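Piltalgate teardown set - README

Notes for the Piltalgate desktop set. Started as a text file on the bench PC, tidied up in July, still a bit rough. If something's wrong in here fix it and bump the version line at the bottom.

What it is

Photos and parts sheets for office desktop towers that came through the Piltalgate shed for stripping or refurb. Mostly ex-council and ex-school stuff, same few case styles over and over. 129 towers, 1,720 photos before culling, 1,632 after. The culled ones were blur, thumbs, or doubles of the same screw.

Side panel off in every set. Some towers whole, some half done, some down to the bare steel. No monitors, no laptops, no printers (printers are in Winel's lot, ask them).

Why

Wanted something the weekend crew could look at before sticking a screwdriver in. Then Toltstead asked for a copy for their bench course, so it got folders and column names and turned into a proper thing.

Folder layout

sheets - one csv per tower, tower number is the file name
photos - same tower number, then a letter
labels - what parts show in each photo
odd - towers that don't fit the sheet, see Known problems

Sheet columns

tower - number off the masking tape
case - our own nickname for the case style, list is in cases.txt
board_in - y/n
cpu_in - y/n
ram_slots, ram_in - slots on the board, sticks fitted
drive_in - y/n, and bay position if there is one
data_lead - on / off / missing
power_lead - on / off / missing
psu_in - y/n
notes - free text, spelling not checked

A blank means we didn't look. Blank is not "n". Caught a few people out with that one already.

Strip order

Same order for every tower unless the notes say otherwise. Goes much faster if you stick to it, and the sheets only make sense if you do.

1. Wall power off and the lead out. Hold the front button in for 10 seconds. Lay the tower down, open side up, on the rubber mat.

2. Memory out. Both clips if there's two, sticks straight up, into the antistatic tray. Write ram_in BEFORE you pull them, not after.

3. Drive leads. Power first, then data. Pull on the plug or its tab, never the wire. Leave both leads in the case for now, they get sorted at step 5. Drive stays in its carrier until both are off. The type of tower we see most at this stage has the board up one end, memory slots empty, and the drive standing upright in a grey steel cage. Carrier is black with light blue bits on it. The blue data lead is still plugged in, and the red, yellow and black power lead is hanging next to the drive. So that one goes down as ram_in 0, data_lead on, power_lead off.

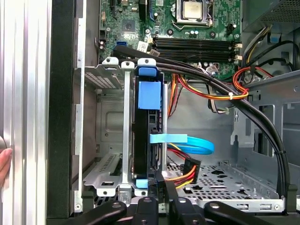 4. Drive out. Squeeze or slide whatever coloured plastic the carrier has, lift it clear, don't twist. Drives go straight in the locked tub for wiping. Don't leave them on the bench, not even for smoko.

5. Cables. Snip zip ties with the flush cutters, blade facing away from the wire. The thick black bundles are usually tied in a couple of spots and worth keeping whole. Loose data leads go in the ice cream container, anything with a cracked plug goes in copper.

6. Power supply. Four screws at the back most times. Nobody opens one of these. Ever. Whole unit into the PSU cage.

7. Processor. Lever down and out, lift the bracket, pick the chip up by its edges. If the heatsink's still on, warm it up a bit and twist gently, otherwise the chip comes up with it and you've got a bent pin situation. Wipe the old paste off with the isopropyl.

8. Board, then the steel. Board screws in the jar with the tower number on it. Bare case to the cage out the back.

Labels

Tag what you can see, not what you know is in there. Tags are board, cpu, socket, slot, ram, cage, carrier, drive, data_lead, power_lead, loom, psu, fan, bracket. Lead lying loose still gets its tag, with _off on the end. If a cable goes behind another cable it's still one cable.

The Ngubane sheets used "harness" for loom. Changed them over, but search for both in case I missed some.

Known problems

- Light in the shed is rubbish after 4 pm, colours go yellow. Don't go picking wire colours off the late ones.
- Case nicknames drifted early on. "Slimmy" and "Slim 2" are the same case.
- psu_in is unreliable in the first few boxes, people filled it in from memory.
- Some photos are sideways. Haven't rotated them, the labels would break.
- No serial numbers or asset tags should be readable. If you find one tell us and the photo comes out.

Using it

Fine for teaching, club nights, your own bench. Say it came from Piltalgate. Don't sell it. No promises it's right.

Version

0.4 - column names fixed, Ngubane sheets merged in, odd folder added
0.3 - first copy to Toltstead
Earlier ones weren't kept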